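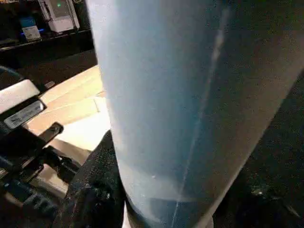

**From:** Jayson Galang
**To:** gripper-trials
**Re:** Zallarell fingers vs the stock ones

Quick one before I lose the bench again. Inline below.

> On 6th November, Rosalinda Samonte wrote:
>
> Did the narrow fingers ever get a fair go on thin stuff? The notes from Hulanano only cover boxes and bottles. And which wrist camera settings are you on – the old exposure or the new one?

Old exposure. Tried the new one, black fingers on black cloth just went to mush. Might be fixable in the driver, haven't looked.

Thin stuff, yes. Ribbon is the worst of it. Stock fingers want to push it along instead of picking it up, and once it folds over itself the wrist view is hard to read, white on white. Narrow tips are better if you come in from the side and close slow.
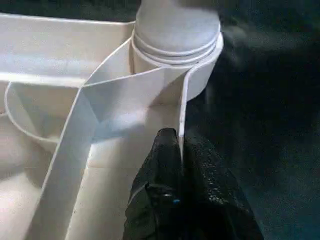 Force limit matters more than I thought. At 830 on the controller scale it creases the strip, at 140 it slides right out. Havent found the sweet spot. Ung default is no help, it's tuned for rigid parts.

Rods and frames are the other half. Two arms, so one can steady while the other goes for the rod. Only had 8 clean tries logged before the controller dropped its config – so dont quote me on success rates. Head camera is fine for the approach, useless for the last bit. Wrist view the other way round. I'd keep both streams on if the bandwith holds.

Still to do: pad wear, cable routing, same grasps with the Trernard controller.
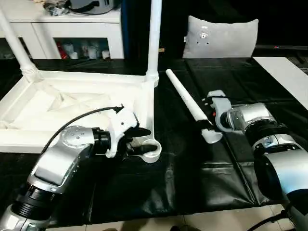
Fatemeh Ebrahimi thinks the slipping is the pads and not the force setting, and wants the same runs repeated with fresh ones before anybody touches the limits again. Fair enough. If someone has a spare set please send them over, I'm down to 2.

Jayson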